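Lasbridge Kitchen Equipment Library
Progress report to the Sirnanstead Fund, period ending November

1. Stock and loans
The library now holds 566 catalogued items, of which over 12 per cent are sieves, strainers and colanders. Loans run from the Backlund Road unit, which opens on Friday from 9 until 4. Demand is highest for large pans and draining equipment, mostly from lunch clubs and church halls.

2. Draining equipment
Work in this period went into the colander group. Each piece is checked for dents, burrs at the holes and movement in the base, then graded A to C. Round stainless steel bowls with holes in concentric bands have been given their own shelf code – they were previously mixed in with the plain mixing bowls, and borrowers were sent the wrong item on 4 occasions. 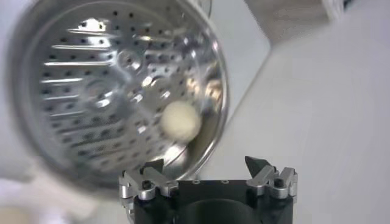 Figure 1. Large stainless steel colander, perforated interior, with small off-white ball.

Grading of this group is complete apart from 9 enamel pieces, which are waiting for a decision on chipped rims. Replacement handles have been ordered from Sorov.

3. Spending
Shelving and labels came in under budget. The balance is held against the handle order.

4. Next period
Finish the enamel pieces, start on lids, and reprint the loan sheet with the new shelf codes. The lid count is expected to take 12 sessions.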